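Fernance Facilities Technical List
List archive: Heating and Plumbing

Subject: Re: Condensate drains on the rooftop boilers, Siriwardena Building
From: Fernance Facilities Office, Mechanical Section
To: Heating and Plumbing list

Members of the list,

The Mechanical Section has reviewed the message below, which was posted by the site team at the Siriwardena Building, and is replying to the whole list. Several other sites have the same boilers and the same drain arrangement, and we would prefer that all of them work from one set of instructions.

The earlier message read:

> To the Mechanical Section:
>
> We have 2 condensing boilers in the rooftop plant room. Last winter both locked out on the same night with a blocked condensate fault. The drain line leaves the plant room through the north wall, crosses the open roof and drops into a storm drain. The line was frozen solid for most of its outdoor length. Our contractor thawed it with warm water, reset the controls and left. The work order number is 974.
>
> We have three questions before the heating season starts. First, may we wrap the existing line with insulation and leave it at that? Second, is the heat cable sold under the Fenora name approved for this use? Third, the contractor recommends a neutralizer on each boiler. There is none at present, and we do not see one on the original drawings. Is it required?
>
> The building is occupied early in the morning, and tenants noticed the loss of heat before we did. We would like to have this settled by November.
>
> Site Team, Siriwardena Building

Our answers follow in the same order.

1. Insulation alone

Insulation alone is not accepted for a condensate line that runs outdoors. A condensing boiler at low fire releases water in a slow trickle, and a trickle in a small pipe will freeze through any practical thickness of insulation if the cold lasts long enough. The preferred correction is to reroute the line so that it stays inside the heated part of the building and ends at an indoor floor drain or a waste stack. The plant room at Siriwardena has a floor drain near the east door. Please have the contractor confirm that it is connected to the sanitary system, that its trap holds water, and that the new line can be run to it with continuous fall.

If a short outdoor run cannot be avoided, the pipe must be increased in size before it leaves the building, pitched steeply, insulated with a weatherproof jacket, and fitted with heat cable. Bends should be kept to a minimum. The open end should not sit in a place where standing water can freeze over it. Please note also that discharge to a storm drain is generally not allowed for boiler condensate, so the present termination will have to change in any case.

2. Heat cable

Fenora cable may be used on plastic condensate pipe if it is the self-regulating type and is installed under the insulation, on the underside of the pipe. The constant-wattage type is not approved on plastic pipe at any Fernance site. The circuit must have ground-fault protection and must be labeled at the panel. We also ask that it be given an indicator light that can be read from the plant room door. At another site the breaker had been off for a full season and the fault was found only when the pipe froze. 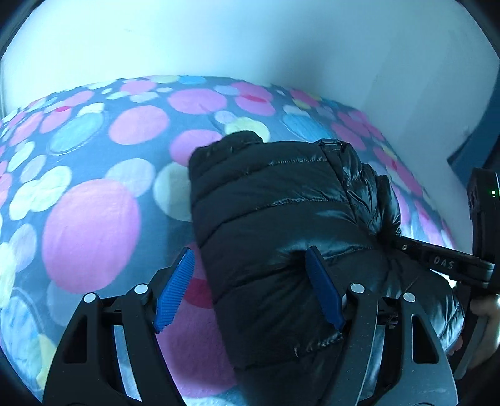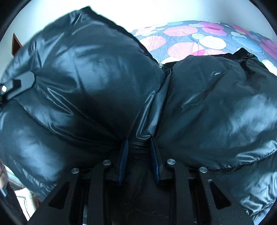
Page last changed: 15/10/2026

3. Neutralizers

Yes, a neutralizer is required for each boiler. Condensate from gas-fired equipment is acidic enough to damage cast iron, copper and concrete over time. The original drawings were prepared before the present standard was adopted, and the absence of a neutralizer on them should not be taken as an exemption. The Cokero cartridge is the one held in central stores. It should be mounted downstream of the boiler trap, with a union on each side and enough clearance for the cartridge to be lifted out without cutting pipe.

A cartridge that is neglected can itself become the blockage. Record the installation date on the housing in permanent marker and check the outlet with test strips at each service visit. Replace the medium when it no longer brings the reading up to the level printed on the housing.

General points for all sites

Almost 11 sites on this list have an outdoor section of condensate line, according to the returns received so far – the final number depends on one building where the drawings and the installed pipe do not agree. Each of these sites is asked to do the following before the first hard frost:

Walk the full length of the line and note its material, its size and where it ends.
Clean the boiler trap and refill it before restarting the boiler.
Check every hanger on horizontal runs and correct any sag.
Test the heat cable, where fitted, under load.
Confirm that a condensate lockout produces an alarm at the building management system.

The last item deserves particular attention at Siriwardena. The lockout contact on both boilers appears to have been left unwired, and this would account for the tenants having noticed the fault first. Please add the wiring to the contractor's scope under the existing work order. A separate order is not needed.

If a line does freeze, it may be thawed with warm water poured over the outside of the pipe. Open flames and heat guns are prohibited. No one is to disconnect the line inside the plant room and let the boiler drain into a bucket overnight – this was done at 9 boilers last winter, and two of the buckets overflowed onto electrical equipment. A boiler that cannot drain properly must stay off until the line is clear.

Sites that need Cokero cartridges should send their requests to central stores with the boiler model and the number of units. Questions on routing should be sent to this list with a sketch of the existing line attached.

Mechanical Section
Fernance Facilities Office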